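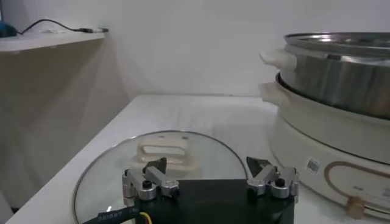
Checklist: shelving and reading area, Kunholm Book Exchange
Inspected 2024-04-29 by Deming Cao. Follow-up items to Maribel Ayala.

1. Tall shelves anchored to wall
Fantasy and crime bays OK. The young adult bay has one loose bracket at the top left. Don't restock the upper two shelves until it's tightened.

2. Shelf loads
Hardcover omnibus editions have crept back onto the top of the fantasy bay. The three Escobar volumes are the worst of them. Moved to the bottom shelf. Please leave them there, even if it breaks up the author order.

3. Step stools
Two in use, both steady. Rubber foot missing on the Wistov stool - taken out of service.

4. Aisles clear
Fail. Donation boxes in the romance aisle again, nearly 400 paperbacks by the tally sheet. Aníbal Condori will shift them to the back room.

5. Donated books checked for mould and silverfish
Done for all boxes except the Bolloleo lot. A musty smell in that one, so it stays sealed and away from the shelves. A boxed fantasy series in it is worth saving if the pages are clean.

6. Reading lamps and cords
Pass. Cord beside the green armchair re-taped along the skirting board.

7. Exit sign and rear door
Sign lit. Door sticks at the bottom but opens with a firm push. Reported to the landlord, job number 1563.

8. Extinguisher
Tag current, gauge in the green. Someone had stood a display of vampire novels in front of it. Display moved to the counter.
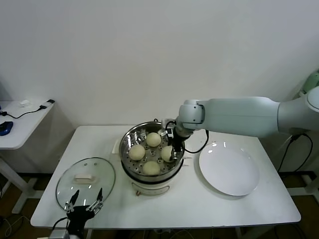

Can a series be split between two shelves if it's too heavy for one?
Split it at a volume break and put the later books directly underneath. A card at the end of the upper shelf should say where the rest are.

Comments
Iulian Mihăilă asked for a lower shelf for the large print fantasy, as readers have been stretching for it. Agreed, but it has to wait for the bracket in item 1. Ragnvald Sandberg has the wall plugs.

Next full inspection: October. Items 1, 4 and 5 to be rechecked before then.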